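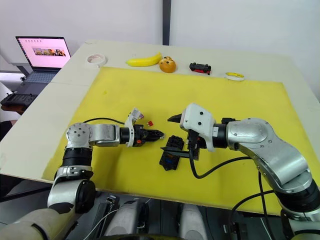

Both arms over the mat, objects along the far edge.

Clurbridge cell rules, minutes, 23 October 2024

1. Clear border. Draft rule 12 wants nothing on the table but the task. Gaurav Dixit doubted it would last a week. Kept as a draft. 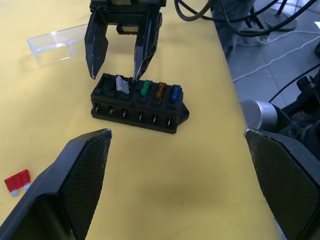

Fuse block with four blade fuses in it, a red one on the table.

2. Loose parts. Dorkex proposes a parts check before every run. Asked who reads the sheets, they had no answer. The September log has 361 entries – no sign anyone opened it. Deferred. 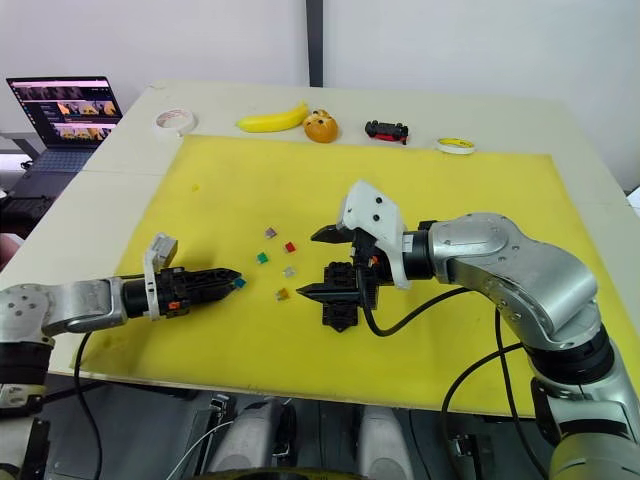 3. Arm spacing. Ambrose says its minimum gap suits all tasks. Not accepted without test data. G.D. to ask for it.
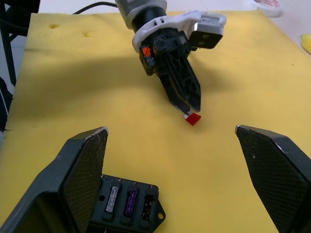 Red fuse held at the fingertips, fuse box in the foreground.

4. Grip pads. Cilter wants pads changed every 20 hours. Dixit called that a sales figure. Wear to be logged first.

Next meeting to be set by email.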